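Lirnville After-School Robotics Club
Spring progress report to the Hadia Fund
Prepared by Shiuli Pathirana, club lead
6/15/25

Dear Covadonga,

Thank you for your patience with this one. I promised it to you before the end of term, and then the end of term arrived with its usual pile of concerts and field trips, so I'm writing it at my kitchen table with the club notebook open next to me. I'll follow the headings you sent, more or less, and wander a little where I think you'd like to hear more.

Where we are

When we applied in December, we told you the students wanted to teach a small robot arm to tidy a table, and that they would do it by showing it how, with hand-held grippers that carry a camera, instead of writing out every movement in code. That is still the plan, and the group has stuck with it even through the slow weeks. The students named the project Akanda early on, after a long and fairly loud vote, and the name is now on the notebook, the storage bin and at least one water bottle.

The first part of the spring went to learning how to hold the thing. I had imagined this would take one meeting. A gripper that feels perfectly natural to an adult is a handful for a twelve-year-old, and the students had to work out for themselves how low to bring it, how fast to close it, and how to keep their free hand out of the way. Nuwan Abeysekara, who co-leads with me, had them practice on folded paper and dish towels before anything else, and I'm glad he insisted. By the time we moved on to real tasks they were correcting each other's wrists.

What the students are working on now

The current task is soft, flat things: picking up cloth, laying it down again, folding it once. The students chose it after their early trials with blocks, which they found too easy (their words!). Cloth is a different business. It slides, it bunches, and if the fingers come down a little too high they close on nothing at all. We've talked a lot about the last inch before the grasp, and the students now begin every recording with the jaws open over the table, wait for a beat, and only then go in. Rajitha Weerakoon, our eighth-grade note keeper, wrote that rule on the first page of the notebook and underlined it so hard it shows on the next two pages.

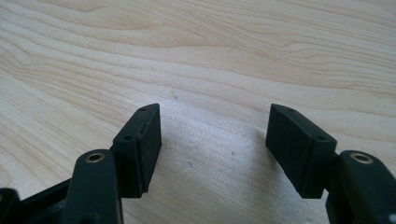
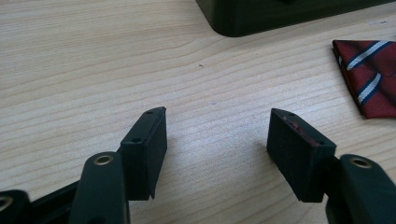
Open jaws over the work table; the striped necktie is in the second photo.

A good recording gets a tick in the notebook and a bad one gets a short note about why. So far we have 78 recordings that the students themselves judged good enough to keep. Our target for the spring was 90, so we are short, and I'd like to be plain about that. Part of the shortfall is two meetings lost to a burst pipe in the hallway. The larger part is that the students became stricter as they went along. In March they would keep nearly anything. By May they were throwing out recordings I would happily have kept, and arguing about it, and I decided early on that I wasn't going to overrule them -- the arguing is a good share of what they're learning.

Attendance and who is coming

We have 27 students on the list, and most of them come most weeks. Spring sports took a few of the older ones for a while, as we expected. What I did not expect was how many would drift back in their team clothes for the last half hour, just to see what had been recorded that day. We run the session in small groups that trade places: one group at the table with the grippers, one going through the recordings on the laptops, and one with Nuwan doing whatever needs doing, which might be tightening screws or might be writing labels.

I want to mention the laptop group in particular. Looking through recordings sounded like the dull job and was treated that way at first, and I worried we'd have trouble filling those chairs. Then one of the sixth graders started making a chart of where the grasps went wrong, sorted by whether the jaws came in too high, too far over or at a bad angle. The others took it up, and the chart now covers most of the back of the door. When a student at the table misses, somebody will call out the column.

Help from outside

Thijs Mertens from Brulico visited us twice this spring and was very generous with his time. On his first visit he talked about his own work and answered questions for most of an hour, including several about whether robots get bored. On the second he sat down with the recordings and went through them with the students one at a time. He told them their notes on the failures were more use to him than the successes, and that went over extremely well. He has offered to come again in the fall.

Money

We are within the budget you approved. The equipment line is nearly spent, as planned, and the snack line is entirely spent, as I'm sure you guessed. There is some left under printing and supplies, and with your permission I would like to move it to replacement finger pads and a spare set of screws. The grippers get steady use and I'd feel better with parts in the drawer before school starts again. If you need a form for that, please send it along and I'll turn it around quickly.

What comes next

Over the summer we'll meet every other week with a smaller group, mainly to finish the remaining recordings and get the files into order. Rajitha has agreed to write up the notebook so that next year's students can follow it, and has already asked me how long it's allowed to be. In the fall we hope to start training the arm on what the students have collected. I can't tell you how well it will do. Nuwan is hopeful, I am a bit more cautious, and the students are planning as if it's a sure thing.

You asked whether someone from the fund could sit in on a session. Please do come! The fall would be best, once the arm is set up, but you'd be welcome at a summer meeting too if you don't mind a smaller crowd. Just let me know a few days ahead so I can save you a chair near the table -- they fill up fast.

With many thanks from all of us,
Shiuli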